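Household chore automation

Household chore automation is the long-running effort to get machines to do the small, dull jobs that people do without noticing. As of 16/11/2020 the field has produced a great many demonstrations and very little tidying. Washing machines and dishwashers are usually left out of the definition, on the grounds that they work.

Background

Early household robots were built for one job each, most often floors. Floors are a generous choice of task: they are flat, they stay put, and a missed corner seldom draws a complaint. Tables are harder. A table holds things of different shapes, put down by people in a hurry, and each of them is supposed to end up somewhere else.

Shop floors got around this by making the work suit the machine. Parts arrive in trays, facing the same way, and anyone who moves the tray hears about it. Few households have agreed to similar terms.

The pen cup task

A common test of table clearing is the pen cup task, in which an arm with a two-finger gripper must put a marker into a desk cup. The version in the Tulemis task set is simulated and uses a mesh cup and a capped marker on a round plank table. The marker begins on its side.

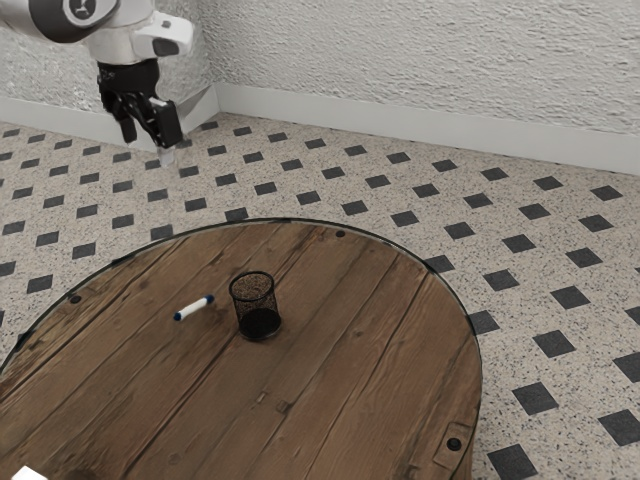

A person does this while talking on the phone. For the machine it is a chain of separate problems: finding the marker, closing on the barrel without rolling it away, turning it upright, and letting go over an opening not much wider than the fingers. Mistakes add up along the chain. A marker gripped too near one end will swing, and a cup that gets bumped is no longer where the plan says it is.

Results

The Nulby trials ran the task 100 times with a single trained controller and recorded 49 successes. The published summary described this as "approaching even odds," a phrase also available to coins. When the cup's starting position was varied, successes fell to 40. Most failures came at the release, with the marker balanced on the rim or dropped beside the cup.

Scoring is a matter of dispute. Tulemis accepts any marker that comes to rest inside the cup, at whatever angle and with either end up.
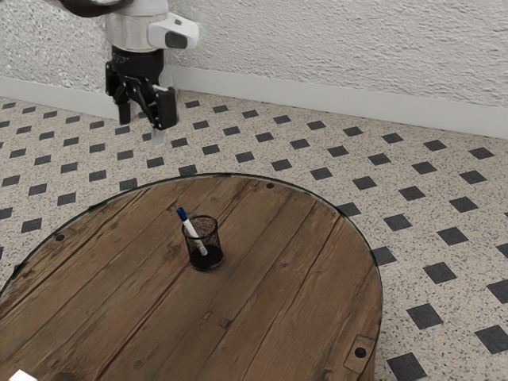
The stricter Mitsotakis-Vlachou scale also takes off points for moving the cup and for pausing in midair longer than 2 seconds. Its critics say that no office worker would pass. Its supporters have not denied this.

Simulation and real homes

Most training is done in simulation, where a dropped marker costs nothing and never ends up under the radiator. Skills learned there carry over to real rooms unevenly. Friction is the usual suspect – real plastic slips, sticks and picks up hand lotion in ways that are tedious to model.

Panness, a maker of kitchen arms, announced a home trial for December covering cutlery and stationery. Laundry was left off the list. Folding remains an open problem, for machines and in many homes.

See also: Dishwasher loading; Grasp planning; Sock pairing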